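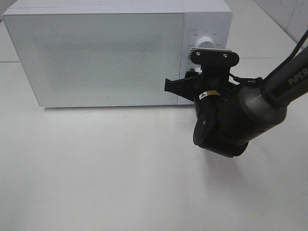

The Clema, door shut. White on white on white.

Last updated: July
Search this author's posts Search

1/ People keep telling me a plain microwave with a dial is "all you need." I've had the Clema on the counter long enough to have opinions, and I'm not sold.

2/ The pitch is simplicity. A knob, a door, done. Fine. But the labels around that knob are tiny gray characters on white plastic. I have to lean in and squint at them. How is that simpler than a button that says START?

3/ The listing said 400 watts. The booklet said 410. I wrote to the seller, Enovitz, to ask which one it was and got a reply thanking me for my interest in the product.

4/ I don't care about ten watts. I care that someone typed both numbers and didn't look at the other one.

5/ Somebody will say "dials never break." My mother's broke. It stuck at the end and hummed until you whacked it.

6/ Yusri Majimbun replied to ask whether I'd tried the trick of turning the dial way past where you want it and then back. Yes. I've seen that one in a dozen places. I get the same lukewarm soup either way.

7/ Also the all-white thing. Looks great in a store. At home every splash of tomato sauce is an event.
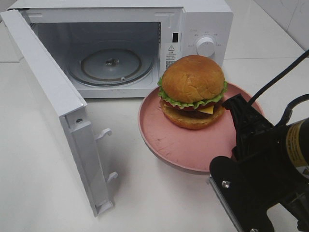 STODCOMBE, July

8/ Door open. Glass turntable in, nothing on it, pink plate waiting out front. That plate is my test plate. It came from the Dhillon outlet and I wouldn't cry if it cracked.

9/ Things I do like, so you don't think I'm just being sour: the inside is smooth and pale, so you can see what you've missed when you wipe it. The glass plate lifts out. That's a real plus if you've ever had crumbs under the ring.

10/ Things I don't: the door swings wide. On a small counter you have to plan for it. Whatever you're about to heat has to be parked somewhere the door isn't, so mine ends up over by the knob.

11/ There's a warning sticker on the front, right next to the timer. Black triangle, exclamation mark, several lines of print nobody over thirty is going to read. If it matters that much, make it bigger. If it doesn't, put it on the back.

12/ Leftover rice test, pink plate, damp paper towel on top. Edges hot, middle cold. Stirred it, gave it another go, better. Every microwave I've owned has needed the stir, so I don't believe the "even heating" line on the box. The turntable helps. It doesn't do what the box says it does.

13/ The other claim I keep seeing is that you can clean one of these in 15 minutes with a bowl of lemon water. What I did was wipe it with a wet cloth and dish soap. Same result as far as I can tell, and I kept the lemon.

14/ Would I buy it again? For 40 bucks, used, maybe. New, I'd want labels I can read.

15/ And before anyone asks, no, I haven't tried the popcorn setting. I'm not convinced there is one. If you have the same model and can make out what the little square next to the dial means, reply and tell me.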